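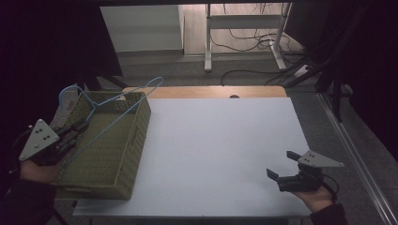
Green basket with a blue wire hanger.

# Skadside Laundry Labels

A data card for a set of garment care labels, typed out by hand from clothes donated to the Skadside thrift shop. Maintained by Pieter Stevens.

## Summary

The set holds 621 records. Each record is one care label: the fiber content, the washing and drying instructions, the country of origin if given, and the kind of garment it was sewn into. There are no photos of labels in the release, only text.

Work started in March as a way to settle arguments over which sweaters could go in the dryer. It grew from there.

## Files

- `labels.csv` – one row per label
- `fibers.csv` – fiber names as printed, matched to a standard name
- `symbols.md` – the codes used for care symbols
- `CHANGES.txt`

## Columns in labels.csv

- `id` – a number, never reused. Gaps are records that were removed.
- `garment` – shirt, sweater, pants, skirt, coat, other
- `fiber_raw` – the text as printed, including misspellings
- `fiber_pct` – percentages in printed order, separated by semicolons
- `wash`, `dry`, `iron`, `bleach` – symbol codes
- `origin` – country as printed, blank if missing
- `legible` – full, part, or poor

Linings are recorded in the same row as the shell, after a vertical bar. If you split on semicolons first you will get nonsense for coats.

## How labels were read

Each label was typed once by the person sorting and checked later by a second person. Where the two readings differed, the label was looked at again under a lamp. If the garment had already been sold, the row was marked `part` and the doubtful field left blank.

Percentages that do not add up to 100 were left alone. Some labels are just wrong.

Care symbols follow the Jiltaneck short codes, listed in full in `symbols.md`. The codes for tumble dry changed in version 2, so anything written against version 1 needs updating.

## Known problems

- Wool coats are overrepresented. Most of the sorting was done in cold weather.
- Very few children's clothes. The shop sends those to Mulder Street.
- 5 rows have a fiber name we could not match. They are tagged `unknown` in `fibers.csv`.
- "Rayon" and "viscose" are kept apart as printed, but share one standard name.
- Older labels are often faded, so the `poor` rows lean toward older clothes.

Please don't use this to estimate what people in general wear. It covers one shop, and only things in good enough shape to hang on the rack.

## Plans

The next release should reach 1,000 rows. Shoes and bags will stay out. A column for label material (satin, paper, printed on cloth) has been asked for twice and may be added.

## License and contact

Free to use and share with credit to the Skadside Laundry Labels project. Corrections are welcome through the issue tracker on Rosileo. Give the `id` and the column, and say what you think it should be.

We use cookies to remember your settings and to see which pages are visited. Accept all | Manage preferences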